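January 13, 2018

Back at the bench after the break, and I promised Yanti Chong I would write up where we've got to with the crude samples before the details slide out of my head, so bear with me, this may ramble a bit.

The Jatard field blend came in with 21 bottles in the crate, all sealed and labelled, and the paperwork matched for once. I've been running viscosity on them in small batches, mostly in the mornings while the room is still cool, and the numbers are settling down nicely now that the bath holds its temperature. You'll remember the trouble we had in July, when the old thermostat wandered all over the place and we threw out a good week's work. Such a relief not to be doing that again!

Yevdokiia Semeniuk thinks the Zorken cargo was blended with something lighter before it was loaded, and I'm coming round to her view. The density is lower than the seller's sheet says, and the first cut off the distillation comes over sooner than I'd expect from that colour of oil. She has gone through the old shipping papers and found that the same terminal was handling Clandel condensate that month, so there's at least a path for it to have got in. It would matter a fair bit to the buyers. The contract covers 2,963 barrels of the heavier grade, and a refinery set up for heavy feed doesn't thank you for a surprise (nor does whoever has to argue about the discount afterwards).

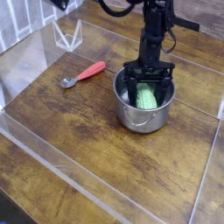 Wax is the other headache with the Zorken oil. I warmed bottle 2 slowly and let it stand overnight, and by morning there was a soft layer on the glass that I had to work loose before I could take a fair sample. Anyone drawing from these should warm the whole bottle and roll it gently for a good long while, because the top portion on its own will flatter the result. When I tried to explain this to the new students, the nearest comparison I had was the bumpy light green thing standing up in the little steel pot, with a gripper finger on either side of it: picture the wax as a solid lump like that and the oil as whatever you might pour in round it, and then ask yourselves what a pipette dipped down the side would bring up. They got it straight away, bless them.

Sulphur on the Ngau sample came out at 587 ppm, which I ran again because it seemed low to me, and the repeat was close enough that I've let it stand. I would still like someone else to do it with fresh reagent. Yanti, if you have an hour, I'd be grateful – the bottle is on the second shelf of the cold cupboard, behind the toluene.

Still to do: water content on the rest of the Jatard bottles, and pour point on the Zorken once I've got the cooling jacket back together (the seal is perished and I've ordered another). Yevdokiia wants a proper comparison with the Clandel condensate before we say anything to the client. I agree with her – let's keep the word "blended" out of our emails until then. I've left the raw sheets in the blue folder, and the two pages with coffee on them are still readable if you hold them to the light.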